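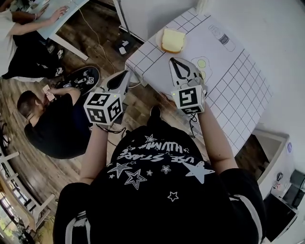
Breakfast, take unknown: two grippers, one slice of bread, and a fried egg that exists only on paper.

Rekha Pal has an opinion about toast. She thinks people pick it up too well.

"You ask somebody to move a slice of bread and they do it in one go, very clean, no thinking," she says. "Then you have a whole afternoon of perfect bread. The model sees perfect bread and decides the world is easy."

Pal runs collection at Vetham, where the job is to produce examples of ordinary handwork in a form that a learning system can digest. Her people hold a gripper in each hand and do small domestic things with them at a table. The grippers carry marker cubes, so that their position can be worked out later, and cameras, so that there is something to look at besides position. The learning system, whose in-house name is Flostum, gets both. Pal did not choose the name. She says it sounds like a cold remedy.

I had expected the work to look more like science. It looks like a very serious tea party. The table is covered with a gridded sheet, the menu is partly drawn on, and the person at the head of it is holding a pair of plastic-looking claws with great concentration.

"The drawings are my favorite part," Pal says. "New people always go for the egg. I don't correct them right away."

The drawn egg and the drawn milk are targets and distractions, depending on the day's instructions. An operator may be told to set the plate down next to the milk, or to keep clear of the egg altogether. Noboru Hamada, who writes those instructions, tries to keep each one under 15 words. His first versions ran to a page and a half.

"I described everything," Hamada says. "Angle of approach, how hard to squeeze. And what came back was people acting out my document. They moved like me. I don't move that well."

Now he gives them a goal and lets them get on with it. A good session with one operator lasts 12 minutes, after which the wrists start to complain and the recordings get lazy. Pal can spot it on playback. The elbows drop first, she says, and then the operator begins putting things down from a little too high.

Does lazy data get thrown out? Hamada and Pal look at each other. It is clearly an old argument.

"I would keep it," Hamada says. "Tired people still make breakfast."

"He would keep everything," Pal says. "He would keep the ones where they scratch their nose."

The nose question was settled in November, in Pal's favor. Takes with a pause in the middle are marked and put to one side, and Hamada is allowed to visit them.

What he does get to keep is failure, provided it is followed by a recovery. A slice dropped and picked up again is worth more to him than a slice never dropped. The trouble is that you can't ask for it. They tried, and the operators began dropping bread with the timing of silent film actors.

"There was one who looked surprised every time," Pal says. "Beautiful work. Useless."

The other thing that can't be ordered up is a quiet room. People work at the next table, somebody is usually down on the floor with a piece of equipment, and all of it goes into the wide lenses on the grippers along with the flowers by the wall. Visitors from a partner project called Claeys once suggested hanging curtains. Hamada was against it - a kitchen has people in it, he told them, and some of them are in the way. The curtains were never bought.

I asked Pal what she does with a take once she has decided it is good. She says she watches it a second time from the gripper's side, where the room bends like the back of a spoon and a colleague's arm can come in from the corner as big as a door. It took her two weeks to stop feeling seasick.

"After that you start to like it," she says. "I watched a movie at home and thought, why is everything so flat?"
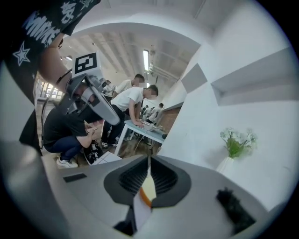

The trouble with a second pair of hands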